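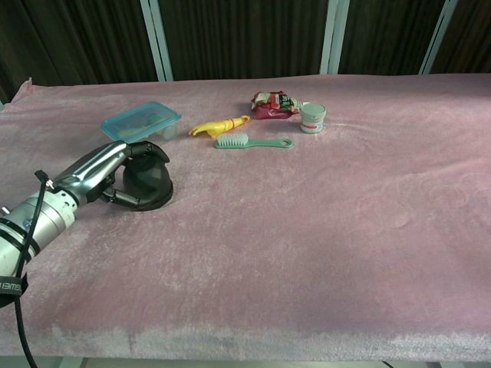
I went to the open afternoon at Sedeo in April with one question. My mother is 80, she lives alone, and every week something in her kitchen is not put back where it belongs. Can a machine do this for her yet?

Sedeo has its test rooms in Stumside, on the upper floor of an old printing works. The bus from the station takes 25 minutes and the stop is on the wrong side of a wide road, so please allow time for this. At the door we received a sticker with our name and a glass of very sweet tea.

Our guide was Sumathi Unnithan, who plans the tests there. She was quick to lower our hopes, which I appreciated. A hand with jointed fingers, she told us, can close around many shapes now, and the difficulty starts with the next object, when it is soft, or round, or lies in a bad direction. A brush with a long flat handle is a different task from a plastic food container with a lid. A crumpled snack package is again different, as it has no fixed shape. For me these are all simply "things on the table." I had never thought that my own hand makes a new plan for each of them.

I asked why they put a pink plush cloth on the table and not a plain board. She answered that homes have soft surfaces, and that a cloth can move together with the object when one pulls it. A small upright jar is also less steady on it. This seemed to me a fair answer.

Dean Dunmore, from the shop equipment firm Nameck, was in our group and asked harder questions than I did. He wants a machine which can tidy shelves after closing time. He said that for him 20 items in one hour would be too slow, even without mistakes, because one student with a basket does much more. Ms. Unnithan did not argue with him. She said that a shop at night has at least no cat and no grandchild in it.

After the break we could speak with the engineers for half an hour. I learned that a hand which holds well is still only half of the chore. The machine must also know where the object should go, and in my mother's kitchen even I don't know this always.

So my answer for now is no, not for her. I would trust it to clear a table while I stay in the room. I took the leaflet and wrote my address on the list for the autumn visit. The tea was from Afridi, the bakery downstairs, and their almond bread is also good. They close at 5.

Recent posts
Two hours in the tram workshop
A window cleaning machine on my balcony, one month later
Small museums near Stumside
What I packed for the tool fair
Visiting a laundry that washes 1000 sheets a day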